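Multley Flat Work Board, White

Item group: Boards and sheets
Sold by: Gilbert Supply
Finish: Matte white, both faces
Availability: In stock, large size back in March

Overview

The Multley Flat Work Board is a plain white board for the top of a table, bench or counter. It gives you a smooth, even surface for cutting out patterns, sorting small parts, laying out paper, folding, gluing and general hand work. It has no printed grid, no ruler marks and no raised lip. If you want a board with a grid, see the Zavetti Ruled Board, which comes in the same three sizes and costs a little more.

We have sold this board for a good while, mostly to schools, frame shops and people who do bookbinding at home. It is a simple product and most of the questions we get are about size, cleaning and whether it will lie flat. Those are covered further down the page.

Surface

The face is smooth with a dull finish. Pencil shows up on it clearly and wipes off with a damp cloth. Colored thread, screws, seed beads and cut paper are easy to see against it. Under strong overhead light a glossy board will throw the light back at you, and this one is much easier on the eyes over a long afternoon.

The white is a cool white. It is not a color-matched surface and should not be used to judge print proofs. Next to cream or ivory paper it will look slightly blue. Boards from different batches can vary a little, so if you are covering a long table with several boards, order them together and put a note on the order asking for one batch.
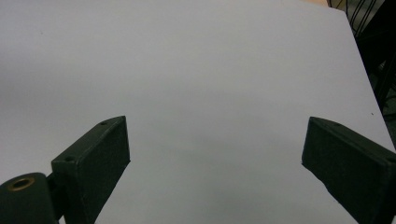
Smooth white surface, matte finish.

Both faces are finished the same way, so you can turn the board over when one side gets worn. We suggest keeping one side for wet or messy work and the other for paper. Mark a corner on the messy side with a small dot of permanent marker so you can tell them apart.

Sizes

Small: fits a school desk or a kitchen counter. Stores upright beside a cabinet.
Medium: the size most people buy. Good for a single person at a table.
Large: 180 cm long. Covers most of a standard folding table. Two people can work at it side by side.

The large board is heavy enough that you will want a second person to carry it through a doorway. It ships flat and cannot be rolled or folded. Please measure your stairs and hallway before ordering, as we do charge return freight on large boards that are sent back unused.

Using the board

Put it on a level table. The board needs support under its whole area. It will sag if it is laid across two sawhorses with nothing in between, and a board left that way over a weekend may keep the bend. If yours does take a bend, turn it over on a flat floor and leave it under a few heavy books for a night or two.

On a slick tabletop the board can slide when you lean on it. A set of 4 stick-on rubber pads is included in the carton. Put one near each corner, on the underside. If you plan to use both faces, leave the pads off and lay a sheet of shelf liner under the board.

The board is not a cutting mat. Light use of a craft knife will leave fine lines, and those lines will pick up dirt. For knife work put a self-healing mat on top. Scissors and rotary tools used above the surface are fine.

Do not set hot pans, soldering irons or glue guns directly on the board. A warm mug is no problem. Marks left by heat do not come out.

Cleaning

For everyday dust and pencil, use a damp cloth. For glue, let it dry fully and lift it with a plastic scraper. Water-based paint comes off with warm water and dish soap if you get to it the same day. Ballpoint ink is harder. Rubbing alcohol on a cotton pad takes out most of it, but test on a corner first.

Avoid scouring powder and steel wool. They will polish small patches of the matte finish, and the patches show up as shiny spots when the light is low. Dry the board before you put it away, and stand it upright or lay it flat. Leaning it at a slant for weeks will bow it.

Ordering and delivery

Small and medium boards go out by parcel carrier. Large boards go by freight, one to a carton or stacked on a pallet for orders of 50 or more. Orders placed before 2 p.m. normally leave the warehouse the next working day. For pallets, allow an extra week.

We keep 900 boards in the warehouse across all sizes when fully stocked. The large size sells out in late summer when schools order, so plan ahead if you need them for the fall.

Each board has a thin film on both faces. Peel it off before use. If you leave the film on one side to protect it, remove it within a few months, as old film gets brittle and comes off in small pieces.

Check the corners when the carton arrives. Corners are the part most often hurt in shipping. If one is crushed, keep the carton, send us a photo and we will replace the board. Light scuffs on the film are normal and do not mean the board is marked.

Questions from buyers

Can I cut it down to size?
Yes. Score it several times with a sharp utility knife along a steel rule, or use a fine-tooth saw. Sand the cut edge lightly. A cut board can't be returned.

Can I write on it with dry-erase markers?
We don't recommend it. The matte finish holds some of the color, and after a day or so you will see a gray ghost of the writing. The Pratow Wipe Board is made for that.

Is it all right for food?
It isn't sold for food use. For rolling dough or chopping, get a proper kitchen board.

Can it stay outdoors?
No. Sun will yellow it and changes in temperature will make it bow. It can be used outside for the day and brought back in.

Can I use it as a photo background?
Many customers do, for small items. The dull finish helps, though the light still drops off as you move away from the lamp or window, and you may see a soft gray area on the board. A second lamp on the darker side evens it out.

Do you sell offcuts?
Sometimes. Ask when you call.

Customer comments

"Bought three mediums for the binding room. They lie flat and I can find my needles. One came with a bumped corner and it was replaced without any fuss. I would like a size between medium and large." Maëlys Boyer

"Good board for sorting hardware. The rubber pads could be stickier. I ended up using shelf liner as the page says." Guangming Tang

Related items

Zavetti Ruled Board, white with gray grid
Pratow Wipe Board, gloss white
Shelf liner, non-slip, by the roll
Replacement rubber pads, pack of 4
Plastic scraper, wide

For school and trade pricing, use the quote form and list the sizes you need, the delivery address and whether you have a loading dock.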